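Ondale council adopts gender balance rule for appointed boards
28 April 2023

Ondale city council has adopted an ordinance setting a minimum share of seats for women on the city's appointed boards. The measure passed on its second reading and applies to all appointments made after the current terms expire. Elected offices are not covered.

Under the ordinance, neither men nor women may hold more than 60 percent of the voting seats on any board with five or more members. Smaller boards are exempt but must report their makeup each year. Seats held by virtue of office, such as the fire marshal's seat on the building appeals board, are left out of the calculation.

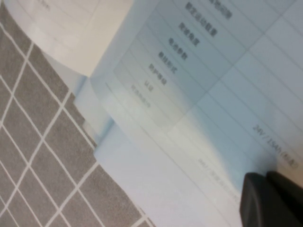
The city clerk's office will keep a register of applicants. Until now each board kept its own list, and vacancies were posted only at city hall. From the next appointment round, every vacancy must stay open for at least 6 weeks and be listed on the city website. If no qualified applicant comes forward from the underrepresented group, the seat may be filled from the general list after a second posting period.

A report prepared for the council by the consulting firm Vasseur found that women held 31 percent of appointed seats, against 44 percent of elected ones. The gap was widest on the planning and utilities boards. The report was based on 1345 appointment records and noted that older files often gave initials only. Those entries were set aside. 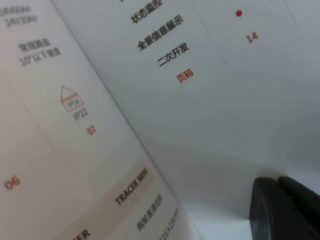

Opponents argued that the rule could delay appointments to technical boards, where state law already requires a license or a degree in a given field. An amendment to exempt the utilities board failed. A second amendment, which allows a board to apply for a one-time waiver of 12 months, was accepted - the waiver must be approved by the full council in open session.

The neighboring city of Lillia has had a similar rule in place for its advisory panels, but without the posting requirement. Skaner County considered one last year and sent it back for legal review. County staff said that review is still under way.

The ordinance carries no fines. A board that is out of balance when a term expires loses the right to recommend its own candidates until the next round, and the council fills the seat directly from the register. 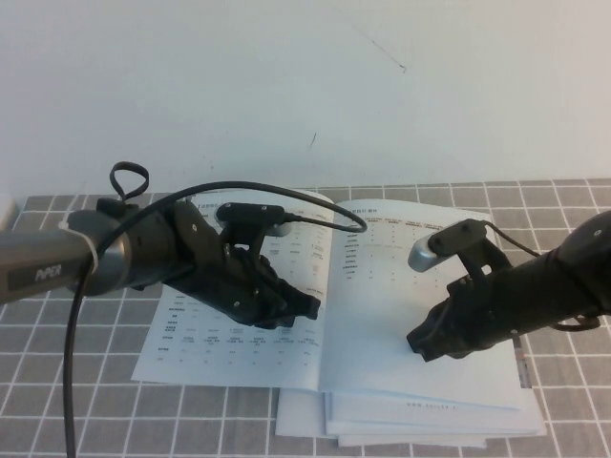 What happens next

The register opens to applicants once the clerk's office has published the form. Current members who wish to serve another term must apply again through the register. Paper applications will be accepted at the clerk's counter during regular hours. The first annual report on board makeup is due to the council next April.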